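Do Habit Apps Make People Do the Thing? A Small Test of Three Motivation Methods

Term project report, submitted 29/04/2019
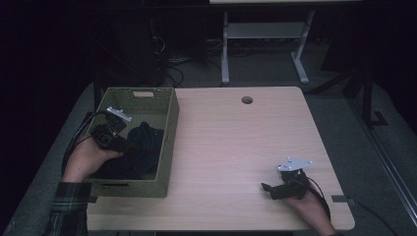 The question came out of a class discussion on putting things off. Most of us had read the same advice: start small, reward yourself, write it down. I wanted to know if any of it holds up once the first week is over, and I went in with doubts. Advice of this kind is mostly written by people who already get up early.

Twelve students from my dorm agreed to take part. Each picked one chore they kept avoiding (laundry was popular, so was answering email) and tried to do it on a fixed schedule for 6 weeks. They were split into three groups of 4. The first used Jorneo, an app that counts streaks and sends reminders. The second used a paper chart, based on the Vostura worksheet handed out in our study skills class. The third got nothing except the schedule.

I asked everyone to report each evening whether they had done the chore. Self-report is weak evidence and I know it. A person who skips the laundry can also skip telling me about it, or tell me a nicer story.

What I found

In the first two weeks the app group did best. By week four they had dropped back level with the paper group, and two of them had turned off the reminders. One said the streak made her feel watched. Another lost his streak over a weekend trip and stopped opening the app at all – he still did the chore, but less often.

The paper group was steadier and duller. The group with nothing did worse at the start and then, to my surprise, finished very close to the others. I can't explain this well. It may be that my nightly message worked as a reminder for them too, in which case I never had a real control group.

Problems with the study

Groups this small prove very little. If one person gets the flu, the result for the whole group moves. The chores weren't equally hard either, and I let people choose, so anyone could have picked something they were about to start doing anyway. Running this properly would take at least 100 people and someone other than me asking the questions.

I also read the Herath workbook and the Wodari starter guide, which both promise lasting change. Neither says how long "lasting" is. I would want to see the same people again in July, when classes are out and there is no one to report to.

My own chore was this report. I used the paper chart and filled in most of it on the last day.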